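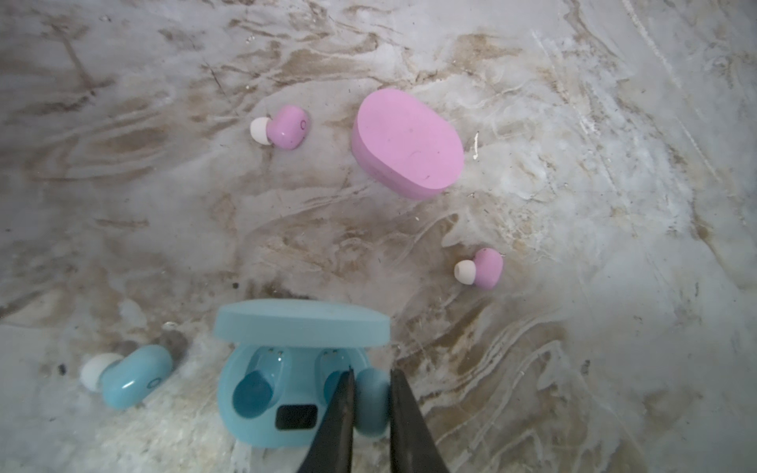
Earbuds and charging cases on a marbled surface.

Watching Court: What I Learned From a Month in the Public Gallery

Final project report, Intro to Criminal Justice

So my plan at the start of the semester was to write about sentencing. I had a whole outline! Then I spent one morning at the county courthouse and saw no sentencing at all, just one short hearing after another about whether people could go home before their trials, and I threw the outline out. This report is about bail hearings, and mostly about how fast they go and how hard they are to follow if you're sitting in the back.

My instructor, Birthe Toft, let me change topics as long as I kept the same method, meaning I had to sit in the public gallery and take notes by hand (phones have to be off, and the bailiff does check). Marek Oravec from my section came along for most of it, so we could compare notes afterward. We went in April, always for the morning list, which is supposed to start at 9:30 and usually started when the judge came in.

What we wrote down

For each hearing we noted the start and end time, the type of charge if it was read aloud, whether the person had a lawyer next to them, what the prosecutor asked for, and what the judge decided. We left names out of our notes completely. Birthe was firm on that and I agree with her, these are people who haven't been convicted of anything and they didn't sign up to be in my homework.

We ended up with 70 hearings we could use. There were more, but some were postponed before anything was said, and in a few of them Marek and I had written down such different things that we couldn't sort it out, so we dropped them.

How long it takes

Most hearings were over in less than 10 minutes. The shortest ones took 3, and that's counting the time it took for the person to walk up to the table. I kept looking up from my notebook and finding a different person standing there. The long ones were nearly always long for the same reason: the defense lawyer had something to hand over, like a letter from an employer or a lease, and everybody had to wait while it got read.

I want to be careful with this part. A short hearing isn't automatically a bad one. Michalis Karamanlidis, a retired public defender who came to speak to our class, told me that plenty of these get worked out in the hallway before the case is called, and what you see in the courtroom is only the last bit. I couldn't see the hallway part from my bench, so my times don't include it.

Money

The amount I heard more than any other was $500. It sounded low to me until I thought about my own bank account for a second. In one hearing the lawyer asked for it to be reduced, the judge asked what the person could pay, and there was a very long quiet. I wrote "quiet" in my notes and underlined it, which I realize is not data, but I still think about it.

When money wasn't set, the person was released with conditions. Usually that was a promise to come back, sometimes staying away from an address, sometimes checking in by phone. The conditions were read so quickly that I only got all of them down when they were repeated. Marek did better at this than me (he has this shorthand that looks like knitting instructions).

Hearing what's going on

This is my biggest complaint! There are microphones on the tables and half the time they weren't used. From the third row I lost whole sentences. I asked the clerk's office if there was anything the public could read along with, and I was pointed to the list taped outside the door, which has case numbers and last names and that's it. If I had been there for my brother or my friend I would have gone home not knowing the next date.

What I'd do differently

I'd sit in the front from the first day. I'd also go to the afternoon list, because I have no idea if it runs the same way, and one courthouse in one month can't tell you much about anywhere else. Imelda Macapagal read my draft and asked if different judges gave different results, and I had to tell her I didn't write down which judge it was until the second week. So that question is still open. If someone takes this project next year, please put a column for it on your sheet.

My blank note sheet is at the back, after the sources.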